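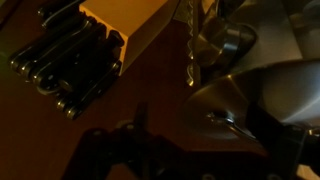
Department of Game Design and Interactive Media
Level Design II - Handout 4: Checkpoints, Failure and Retry Time

Read this handout before the lab session. Students are expected to have the Raltow editor installed and the course level pack loaded on their own account.

1. Scope

Handout 3 dealt with jump arcs and the spacing of platforms. The present unit considers what happens when the player misses. Every platform level contains a plan for failure, whether or not its designer wrote one down, and that plan is assessed in this course on the same footing as layout.

2. Terms used in this unit

Checkpoint: a position to which the player is returned after failure.
Retry time: the interval between the moment of failure and the moment the player regains control.
Replay distance: the stretch of level that must be crossed again before the player reaches the point of failure. It is measured in tiles along the shortest safe route.
Hazard group: one or more obstacles that must be passed without a safe place to stand.

Retry time and replay distance are often confused in student reports. A level may return control at once and still be tiring to play if the replay distance is long. Please keep the two apart in written work.

3. Placement

A checkpoint normally stands directly before a hazard group, on level ground, with the first obstacle already visible. Placing it after a hazard group rewards the player for passing it. Both positions are acceptable, and most finished levels use a mixture.

Avoid the following:
- A checkpoint within reach of a moving enemy. The player may be struck on returning.
- A checkpoint before a long elevator ride or a scripted conversation.
- A checkpoint on an optional branch that sends the player away from the main route without warning.

Where a level has two routes, as in the upper and lower paths of Amoah, each route needs its own checkpoints. They should become active independently. A player who falls from the upper path to the lower one has not failed, and the game should not treat the fall as a failure.

4. Worked case: Jatetti, second area

The second area of Jatetti is 1105 tiles long and contains 8 hazard groups. In the first student build there was a single checkpoint at tile 326, so that a player who failed near the exit had to repeat most of the area. Testers described the final section as unfair, although its obstacles were no harder than those in the middle. Several stopped playing there.

The revised build left every obstacle in place and added a checkpoint before each of the last three hazard groups. Replay distance in that part of the level fell to up to 55 tiles. Complaints about the final section stopped, and testers began to comment on the spring platforms instead - a part of the level that few of them had reached before.

Open both builds in the editor and compare them with the checkpoint overlay turned on.

5. Lab task

Work in pairs on the course level named Arnon. Its checkpoints have been removed.

a) Mark all hazard groups on the printed map.
b) Place no more than four checkpoints.
c) Exchange levels with another pair and play their version twice, noting each failure and the replay distance that followed.
d) Move one checkpoint in your own level in response to the notes you receive, and state the reason in two or three sentences.

Enemy positions, tile layout and player speed must not be changed.

6. Submission

Submit the level file, the marked map and the failure notes as one folder through the course page. Late work is handled under the rules given in the syllabus. The next handout covers camera behavior in fast sections, and the Arnon level will be used again, so keep a copy of both versions.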